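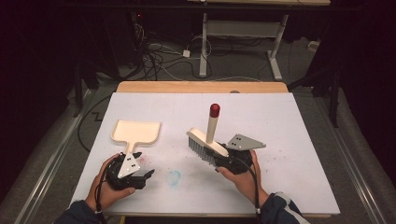 Dustpan and brush, one in each gripper

Handheld grippers: buy a second pair or save for an arm?

mio_s
April 12, 2024
So I have $1910 left to spend before July and I keep going back and forth. We're on one pair of the handheld grippers with the dotted finger plates, doing tabletop cleanup stuff. A second pair from Varnen is $900. Or I sit on the money and put it toward a used arm. What would you do?

Despina Z
Second pair, easy. One bad cable and your whole week is gone. I lost four days in the winter waiting on a replacement from Koyama and I'm still mad about it.

thienluong
Disagree with Despina. Buy spare cables and finger plates, $100 covers it, and keep the rest. A second pair only pays off if you've got a second person to hold them. Do you?

mio_s
Sort of? Puspita can do afternoons, but not till she's done with her classes.

thienluong
Then you've got your answer lol

Despina Z
Afternoons is plenty! Also that $1910 won't get you a used arm worth having — I looked at the Semum ones and the shipping alone made me close the tab.

aoi.arai
Whichever way you go, put $30 in for extra brushes and dustpans. Different handles, thick and thin. We budgeted for all the big stuff and then had to beg for props, it was dumb.

mio_s
Good call, adding it to the sheet. Thiện, which cables did you get? The Dridine ones or the plain ones?

thienluong
Plain ones, the longer length. No complaints so far.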